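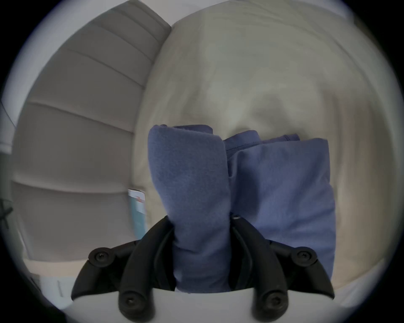

10th November. Wash trials, pilling series, continued. The question left over from September is whether the pilling on the polyester fleece comes mainly from the wash or from the tumble drying, and the first round could not separate the two because every piece got both. So the new series splits them. Fleece is the worst case for this kind of test: the brushed face already has a nap, and early pills hide in it until they are big enough to throw a shadow. The blue fleece, folded as it is between the two black gripper fingers, shows the other difficulty, that a fold puts a different part of the nap up to the light. Grading is to be done flat from now on, single layer, on the gray board.

Setup. Two machines, the old Norater front loader and the Skemo. Same detergent, same dose, 40 C synthetics program on both. Spin set to 800. Ballast is the plain cotton squares, weighed dry before each load to bring the total to 2 kg. Set A is washed and line dried. Set B is washed and tumbled on low. Set C is not washed at all, only wetted out in the sink, spun and tumbled. Set C is the one we should have had in September.

Fabric is Tirklow midweight, one roll, cut across the full width and overlocked on all four edges. Area weight by the cut circle method came out at 200 g/m2 on the left selvage side. Did not repeat it on the right side. Should be done before anything gets written up.

Mass of the first Set A piece before washing, 118 g. After five cycles and a day on the conditioning rack, 117 g. One gram is at the limit of what the bench scale resolves and I do not want to read anything into it. If fiber loss is going to be used as a measure then the pieces have to go on the good balance, and they have to be weighed in the same humidity both times. The rack is next to the door, which does not help.

Grading so far (5 = no change, 1 = severe), face side only:

Set A, five cycles: 4
Set B, five cycles: 3
Set C, five cycles: 3 to 4

Lenka graded the same pieces without seeing the labels and got 4, 3 and 3. We disagree only on C. Her note says "short pills, dense, near the overlock." Looked again under the low-angle lamp and she is right about the edge. The middle of the piece is cleaner and I had been grading the middle. Method now says to ignore a 30 mm border on all sides, and edge pilling gets its own line in the table.

If C holds at 3 or 3 to 4 after ten cycles then the dryer is doing most of the work. The counterargument is that C goes into the drum with no detergent residue on it, and residue may lubricate the nap a little. A fourth set, wetted out in a rinse liquor with the normal carryover, would settle that. There is enough of the roll left for three pieces if the cutting is tight.

Dryer filter. Lint from B and C collected separately on the mesh and bagged. Lint from A is in the washer drain sock, still damp, not weighed. The sock was sewn from the Tully mesh and the seam is opening at one end, so some of the A lint has probably gone past it. Resew with a flat seam before the next load. Do not glue it, the last glued one let go in the second rinse.

Norater: door seal has a rough spot at the bottom, lower left, where the drain holes are. Ran a scrap of tights around it and it snagged twice. A snag point there would give pulled loops that could be mistaken for pilling at the edge, and all of Set A went through this machine. Swap A and B between machines for cycles six to ten and note it on the sheet.

Softener is still excluded. Lenka wants it in as a variable and I would like it to wait until the drying question is closed – once softener has been through the dispenser it takes several empty runs to clear it out.

To do: right side area weight. Drain sock seam. Ask about time on the good balance. Smooth or replace the Norater seal, photograph it first. Cut the three extra pieces and mark them D1, D2, D3 in laundry pen on the back, inside the border.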